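Writing an obituary for my uncle – what to put in, what to leave out?
Family notices and local history board, Jistside

tullio_negri
My uncle Osvaldo Villa died in May and my aunt asked me to write the text for the Jistside paper. I write English carefully but slowly, so please forgive me. The paper gives us 185 words. My first version was much longer. He was born in Tomamska, he came here as a young man, he worked as a fitter at Bortolotti until he retired, and he sang bass in the choir. He was also married before, for a short time. My aunt does not mind if it is mentioned. His sister minds very much.

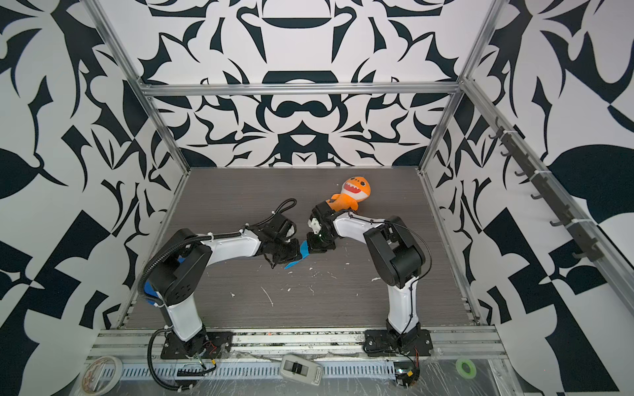
Replies

gemma.vitale
I am sorry for your loss. I would name the first wife, with one short line. People who search for their family later will need it. I lost 10 months on my own grandfather because a marriage was left out of his notice.

a_morelli
I don't agree with Gemma. A notice in the paper is for the people who will come to the funeral. The marriage is in the register already, and anybody can find it there. Why hurt the sister?

gemma.vitale
Anybody can find it if they know which town to look in. He came from another country, Amedeo. 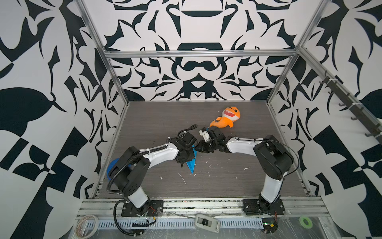

tullio_negri
Must the cause of death be in the text?
It is the family's choice. Many notices say only "after a short illness" or "at home", and the paper will print it without any cause if you prefer.
(I asked the lady at the paper this morning and this was her reply. I put it here for others.)

ornella_t
Good to know. For the order, I would do birth and parents, then school, marriage, work, choir, and the names of the family at the end. Check the spelling of every name with two relatives. We printed my cousin's daughter as Cetetti with one T missing, and she still speaks of it.

a_morelli
Agreed with Ornella, only I would put the choir before the work. He sang much longer than he was at Bortolotti, no?

tullio_negri
Yes, he did. I will change it. I made also a long version for the choir newsletter, where there is no limit. The first marriage is in that one, and my aunt has read it. The beginning is below.
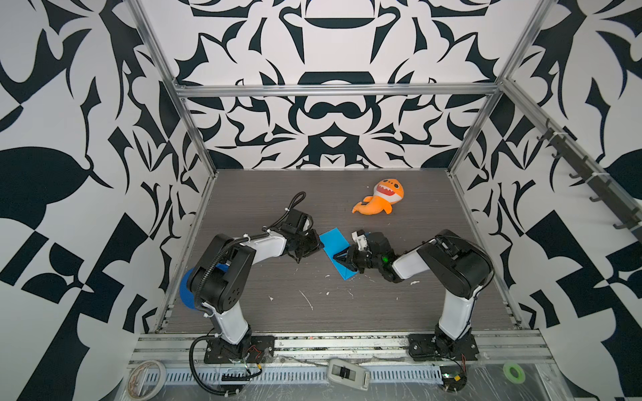

Osvaldo Villa, bass
3 min read

Osvaldo was born in Tomamska, the second son of a baker. He left school early and learned his trade from a neighbour who repaired pumps. His first marriage, to Lidia, was short, and they stayed on good terms.

gemma.vitale
This is good, and the line about Lidia is kind. Please send a copy to the library also, newsletters get lost.

a_morelli
For the newsletter I have no objection. I would still keep it out of the paper.

tullio_negri
It stays out of the paper, then. Thank you all. The short one is now 185 words exactly, with the choir first.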